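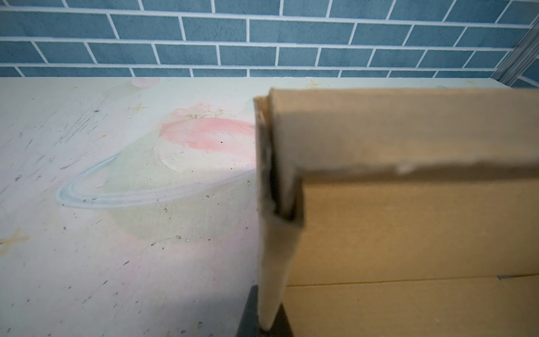
Gondau Records Application: Progress Report to the Romaniuk Fund
Reporting period ending September
Prepared by the Cedum project office

Summary

The work is on schedule except for the import of older records, which is behind. The main search page and the edit form are in daily use by the front office. Spending is within the approved budget, and we are not asking for any change to the grant at this point.

The purpose of the grant is to replace the spreadsheets that Cedum has used to track parts and suppliers with one web application, called Gondau. It is built with Triditine, the form and grid builder we named in our proposal. Staff at both counters now look up parts in Gondau first and go to the old spreadsheets only for records that have not been moved.

Work completed

The search page was rebuilt. In the first version the search form opened on a separate page, and users had to go back each time they wanted to change a filter. The search fields now sit over the results grid on the same page. The last search is kept when a user opens a record and returns to the list.

Search now covers part name, part number, supplier, category and shelf code. Shelf code was not in the original plan. The counter staff asked for it during the first round of testing, and it took less than a day to add. Partial matches work on all of the text fields. Part number still needs the dashes to be typed as they are stored, and we have logged this as a change to make.

The edit form was split into two tabs. The first tab holds the fields that change often, such as unit price, quantity on hand and reorder level. The second holds supplier details and notes. Required fields are checked before the record is saved, and the error message appears next to the field. In the earlier version all the messages were listed at the top of the form and were often missed on smaller screens.

Export to spreadsheet was added to the results grid. It exports the rows found by the current search, in the order shown. Columns that a user has hidden are left out.

User accounts are set up in three groups: view only, edit, and administrator. Price fields are locked for the view-only group. We tested each group with its own login and corrected one fault, where a view-only user could open the edit form by typing its address directly.

Import of older records

The older records are in 40 spreadsheets kept by different sections over the years. Of these, 9 are not yet imported. The remaining ones are the hardest, as they use supplier names that do not match the supplier table and in several cases have two values typed into one cell.

The import routine sets aside any row it cannot match and writes it to a review list. At the close of the period the review list held 291 rows. These are being worked through by hand by office staff who know the suppliers. We had expected the list to be shorter and had not set aside enough staff time for it. The work is now booked into the weekly schedule, and the list is expected to be clear before the next report.
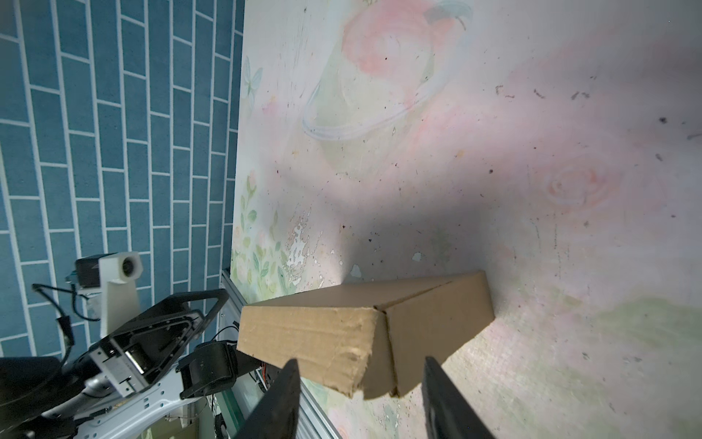 Will the old spreadsheets still be available after the import is finished?
They will be kept as read-only copies on the shared drive for one year. After that they will be moved to the archive with the other closed files.

Testing and speed

Two rounds of user testing were held. The first used a small test table, and the second used a copy of the live data. Most of the comments in the second round were about column order and label wording, and those changes have been made. Two users asked for a larger font in the grid. Triditine sets the font by theme, so we made a second theme with larger text, and users can now pick it from their profile page.

The grid was slow to open when no search had been entered, because it loaded every record at once. It now loads one page of results at a time. With this change the opening page appears in 900 milliseconds on the office network. The counter computers are older and take longer, but staff there have not reported it as a problem since the change.

An automatic backup runs each Sunday night. We restored one backup to the test server to confirm that the files can be used. The restore worked, but the attachments folder had to be copied separately. It has since been added to the backup job.

Problems and changes

The supplier report was delayed. The first layout grouped parts by category within each supplier, and long category names pushed the price column onto a second page when printed. The report has been changed to landscape and the category is now printed as a short code. It still needs to be checked on the counter printer.

One planned item has been dropped. The proposal included a pop-up calendar for reorder dates. In testing, staff typed the date faster than they could pick it, and the calendar covered the quantity field. A plain date field is used in its place. The hours saved have gone to the review list.

A Triditine update came out during the period. We installed it on the test server only. Two of our custom search templates need small edits to work with it, so the live server will stay on the current version until those edits are tested.
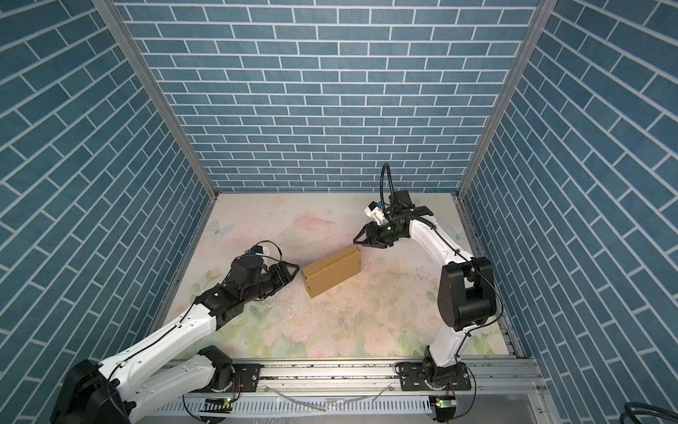

Work surface with a floral print and blue brick-patterned walls.

Budget

Software licenses were paid in full at the start of the period. Developer hours are slightly under plan, and office staff hours are over plan because of the import. Taken together the two are within the approved total. No equipment was bought in this period. The detailed statement of expenses has been sent separately on the fund's own form.

Training

Short sessions were held for the counter staff and the purchasing office. Each session covered searching, opening a record, saving a change and exporting a list. A two-page guide was printed and left at each counter. The section on export needs to be rewritten, since the button was moved after the guide went to print. Administrators will be trained in the next period, once the account pages are final.

Plans for the next period

Clear the review list and import the remaining spreadsheets.
Allow part numbers to be searched with or without dashes.
Finish the supplier report and check it on the counter printer.
Test the updated search templates and move the live server to the new Triditine version.
Train administrators and reissue the printed guide.

We would like the fund's agreement to send the next report after the administrator training, so that the results can be included. If the fund prefers to keep the present reporting date, we will report on the training in the one that follows.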